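Search this site... Go

How I Write a Book Review Without Giving Away the Ending

6 min read

I've been reviewing young adult and science fiction novels on this blog for a good while, and the email I get most is some version of "how do you talk about a book without spoiling it?" So here's my method, start to finish, using the one I just wrapped up: Alum, a 46-chapter space station mystery from a small press called Mukeck.

Step one: read with a pencil. I put a tiny check next to anything that made me gasp, laugh or roll my eyes. No notes yet! If I stop to write a full sentence I lose the thread, and then I'm reviewing my own interruptions.

Step two: pick your spoiler line. This is a page number, and you stick to it. Mine for Alum was page 76, right after the station loses contact with the Kovalchuk colony. Everything before that is fair game. Everything after it I can only talk about in terms of mood, pace or whether I stayed up too late (I did).

Step three: write the setup in 2 sentences. Who is the main character, and what do they want? If you need a third sentence you're probably retelling the plot, and the back cover already did that job for you.

Step four: say what you felt, then find the page that did it. "It was tense" doesn't help a reader much. "The airlock chapter is told in short, clipped paragraphs and I read it standing up in my kitchen" gives them something to go on. I go back to my pencil checks for this part and usually use three or four of them.

Step five: be fair about what didn't work. The middle of Alum sags, and there's a romance I didn't buy for a second. I say so, I say where, and I move on. One paragraph of grumbling is plenty unless the whole book is a mess.
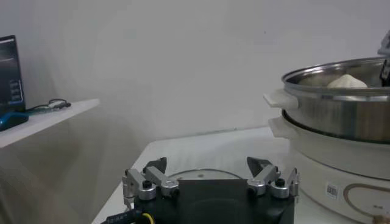 Step six is my favorite - describe one thing so well that readers can see it. With science fiction I usually choose a ship, a creature or a machine, and I practice on real objects first. If I were warming up on a robot gripper, I'd skip "futuristic claw" and go for the two dark, wedge-shaped fingertips facing each other across a gap, or the yellow wire looping out near the base. Then I go back to the novel and look for details that plain. If the author never gives me any, well, that goes in the review too.

Step seven: cut it to 600 words. I draft in Workeck, which is just the little writing app I'm used to, and any word counter will do. The first things to go are my opening paragraph (always a throat-clearer) and every "very."

Last, read it out loud and listen for anything past your spoiler line. I caught one in the Alum review the night before it went up - a single "she" that gave away who was still alive. I changed it to "the captain" and hit publish.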